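Swanson Suturing Club finds its feet (and its hands)

When we moved the student robotics club into the old print room at Warham last January, I promised in these pages that I would report back once there was something to report. It has taken me rather longer than I meant it to, partly because of the move and partly because I kept being drawn into the practice sessions and forgetting to write anything down. Anyway, the kettle is on, the room is quiet, and I shall try to catch everybody up.

We have 19 students on the list now, from the first years right through to two who ought to be writing their dissertations. The project they have chosen is stitching: closing a straight cut in a skin practice pad using a pair of robot arms, one to drive the needle and one to help. It sounds a small thing until you try it. My own first go took most of an evening and I would not have wanted to be the pad! 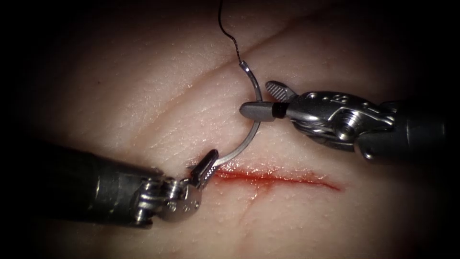

Learning to pass the needle

The first real hurdle is the hand-over. A curved needle wants to be held in a particular spot, and if you take it too near the point or too near the thread it swings about and you have to begin again. We spend whole sessions on nothing else, passing from left to right and back, and I must say the quieter members tend to be the best at it. Keerthana Poojary wrote us a lovely practice sheet over the holidays, which begins with the words "slow down" and carries on in much the same spirit for two pages. Copies are in the blue folder by the door, so please do put them back when you have finished.
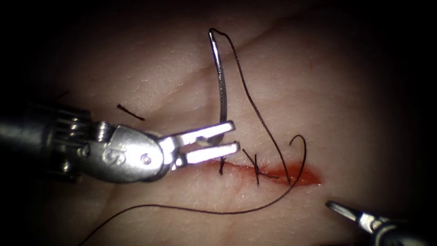
Needle in the jaws, with stitches already across the cut.

After the hand-over comes the thread, and I could go on about thread for a good while. It loops where you don't want a loop, it slides under the instrument, and it has a way of catching just when you think you are nearly done. The students have taken to calling out "tail!" across the room when a loose end drifts somewhere it shouldn't, and I have caught myself doing it at home with the garden hose.

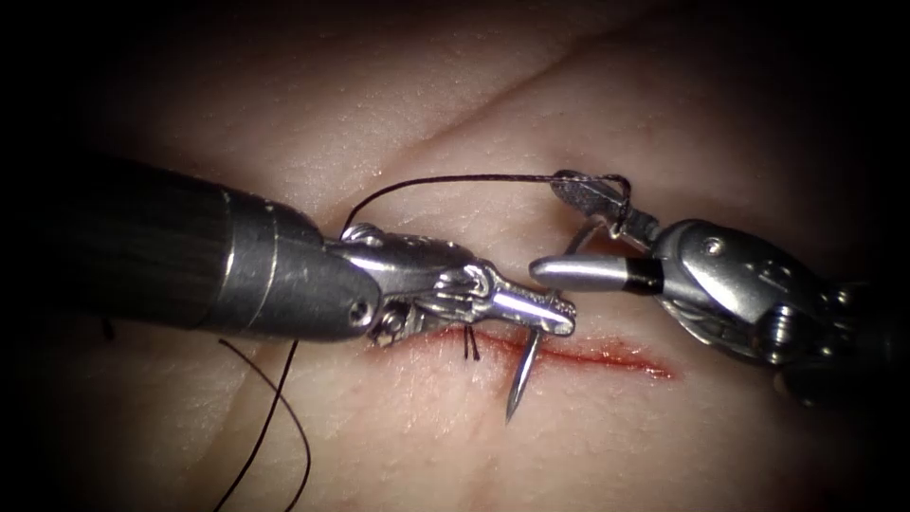 Two arms at work, one on the needle and one on the thread.

Now to the matter of money, which I know some of you will have skipped ahead to find. The Bosedmont fund has kindly given us £375 towards pads, needles and thread, and the cake stall brought in a further £100, for which warm thanks to all who baked and all who ate. We are hoping to enter the Gusimmont student challenge as well, where each team has to close a cut neatly against the clock. The rules run to a good many pages and I am still working my way through them with a pencil.

Knots have been the great subject of this half of the year. A tidy knot has to be snug without dragging the edges of the cut together in a pucker, and the tails want trimming short enough to keep out of the way of the next stitch.
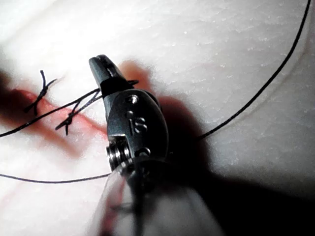
Keerthana thinks we should stop timing people altogether until their knots hold, and she told the last meeting that she would sooner see one good stitch in an evening than a whole row that had to be snipped out. There was a fair bit of nodding at that, and some grumbling from the back, so we have agreed to put the stopwatch in the drawer until the spring and see how we get on.

New members are very welcome at any point in the term, whatever you are studying, and you don't need to have touched a robot before. Doors open at 5.30pm. Bring a jumper, as the print room radiator is still waiting for its new valve.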